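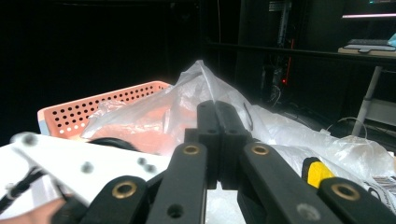
Compte rendu de la réunion du groupe de travail « Emballages et vrac »
Coopérative d'achat Skedlow
9 mars 2021

Présents : huit membres du groupe. Deux excusés, un pouvoir.

1. Approbation du compte rendu précédent

Approuvé, avec une correction : la phrase « les adhérents sont favorables à la suppression des sachets » est remplacée par « les adhérents ayant répondu au questionnaire sont favorables à la suppression des sachets ». La rédactrice rappelle que 30 foyers ont répondu et qu'il paraît difficile d'en tirer une opinion générale.

2. Proposition du fournisseur Grevunus

Grevunus propose de remplacer les sachets plastiques du rayon hygiène par des sachets dits « compostables », pour un surcoût annuel de 1 474 euros. La brochure a été distribuée en séance. Elle parle de « fin de vie maîtrisée » sans dire où ni par qui. Un membre demande si ces sachets se dégradent dans un composteur de jardin. Le fournisseur, interrogé par courriel, a répondu que « les conditions optimales sont réunies en installation industrielle ». La commune n'en a pas.

Discussion assez longue. Pour les uns, le geste compte et les adhérents l'attendent. Pour les autres, on paierait plus cher un sachet qui finira dans la même benne. Il est également relevé que le visuel de la brochure (feuille verte, goutte d'eau) ne constitue pas une certification. Le groupe demande le numéro du certificat avant tout vote.

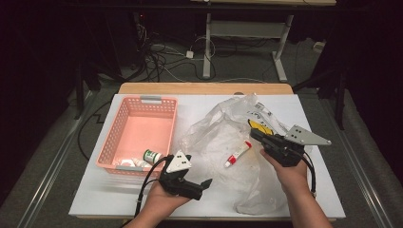
3. Reprise des contenants vides

Le dépôt de Woststead accepte depuis l'automne les flacons et les tubes vides, rincés ou non selon l'interlocuteur. Deux consignes contradictoires sont affichées à l'entrée. Le point d'accueil signale que les bouchons posent problème : une partie des adhérents les retire, l'autre pas, et le prestataire Kallio n'a jamais précisé ce qu'il préférait.

Kallio annonce un taux de recyclage de 100 %. Question posée : 100 % de quoi ? Des contenants collectés, de ceux qui passent le tri, ou de ceux qui sont expédiés ? Le contrat ne le dit pas. Un membre juge la question tatillonne. Il lui est répondu que la cotisation collecte se monte à 1 455 euros par an et qu'on peut bien être tatillon à ce prix.

Décision : courrier à Kallio demandant la définition du taux et les bordereaux de livraison. Sans réponse d'ici avril, le renouvellement du contrat sera remis à l'ordre du jour. Adopté par six voix, deux abstentions, une voix contre.

4. Atelier « Ma salle de bains sans plastique »

Le bilan présenté parle d'un « vif succès ». Plusieurs membres souhaitent savoir sur quoi repose l'expression. La feuille d'émargement n'a pas été retrouvée. La recette de dentifrice solide est jugée désagréable par les trois personnes du groupe qui l'ont essayée. L'atelier n'est pas reconduit pour le moment. Les bocaux restants sont à retirer au local.

5. Questions diverses

La balance du rayon vrac affiche toujours un écart à vide. Devis demandé pour la deuxième fois.

L'affichette « zéro déchet » de la vitrine sera retirée, le local sortant deux bacs par semaine. Formulation de remplacement à proposer par courriel, en évitant « engagé » et « responsable ».

Prochaine réunion en avril, date à fixer selon la disponibilité de la salle. Séance levée à 21 h 40.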